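29th June

My brother-in-law Aurelio Miranda sent me another one of those videos last night. A robot on two legs walks into a kitchen, picks up a mug and puts it in a dishwasher. He wrote "you have 2 years left of chores, enjoy them." The video was sped up, which it said in small gray letters in the corner, and the dishwasher was already open with the rack pulled out. I asked him who opened the dishwasher. He sent a thumbs up.

I've been hearing this since March, when a company called Uner announced that its home helper would go on sale for the price of a decent used car. I read the whole announcement. The word "tidy" shows up over and over, and there isn't one sentence in it that says what tidy means. Put things in a box? Which things? Which box? My idea of tidy and my husband's idea of tidy have been in dispute for our entire marriage, and we both have eyes and thumbs.

So let me take one chore and stick with it. Packing baby stuff into a cardboard box. It's a dull job, you do it while thinking about something else, and it comes up all the time if you have kids or if your friends do. Everything in it is a different kind of object. Cloth that folds whichever way it likes, flat little packets, a small carton with corners, a stuffed toy that squashes when you pick it up. 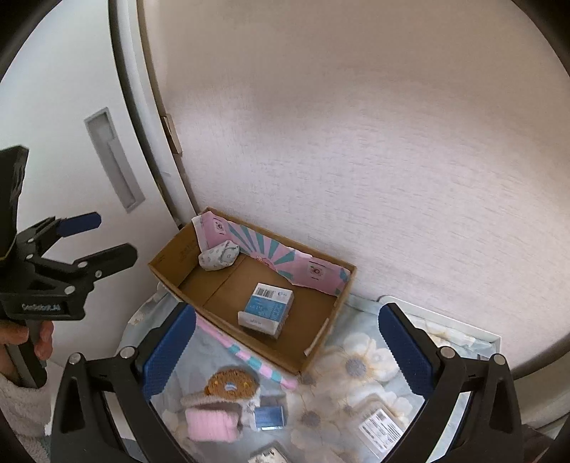
Now think about what it would take to get that right. A soft toy is forgiving, I'll give the engineers that. You can grab it badly and it will still come along. A flat packet lying on a floral mat is a different animal. I get my fingernail under the edge, or I slide it until a corner lifts, and I couldn't tell you which one I did five seconds later. With two padded fingers you have to come in from the sides and squeeze, and there isn't much side to squeeze. Then the mat wants to come up with it. The packet is flat, the mat is right under it, and to a pinching hand the two are pretty much one thing.

And that's only the picking up. Packing has an order to it. You don't set a stuffed toy down first and then wedge a carton in on top of its face. You leave a gap because you know something bulky is coming. My friend Zainab Abubakar packs orders for a gift shop called Skomisow, and when I asked her what the hard part was she said "the last item," right away. The first few go anywhere. The last one means taking two others out again, turning one of them, and closing the flaps with your forearm. She did 154 boxes in one shift before the holidays and says she had a bad back and a good mood. I would like to see the machine that takes two things back out because it has changed its mind.

The people who sell these things always say the hands are nearly solved and the rest is just more training. Maybe so. Aurelio quoted me a newsletter named Stisevari which says that a robot at some lab needed 3,275 tries to learn one drawer. I can't vouch for the number, but suppose it's right. That is one drawer! My kitchen has more than that and one of them sticks, and you have to lift it and swear a little.

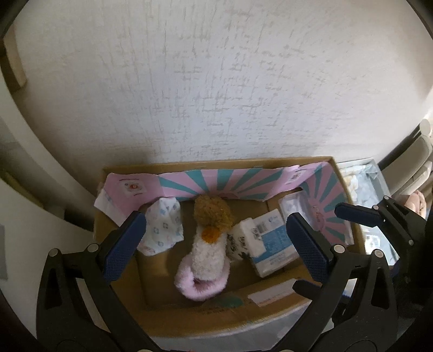
*Toy in the middle, small things on both sides, box still open.*

To be fair to the other side, I do own a robot vacuum, a Hlongwane, and I'm fond of it. It does one job on one kind of surface, and I do the other half of that job by picking up socks before it starts. It cost 600 dollars and it has eaten a phone charger. If the tidying machine turns out to be like that, where I walk ahead of it getting the house ready, then I've hired someone I have to clean up for.

What would change my mind? I'd want a single video, normal speed, no cuts, a box and a heap of mixed baby things that the person who built the machine didn't pick out. Let my niece pick them. Let her crumple the cloth ones. I'd also like to see it drop something and deal with it, because I drop things all the time and that's where most of the chore is.

Aurelio says I'm moving the goalposts. I told him they've been in the same spot since March, next to the laundry, and he's welcome to come over and fold some of it while he waits.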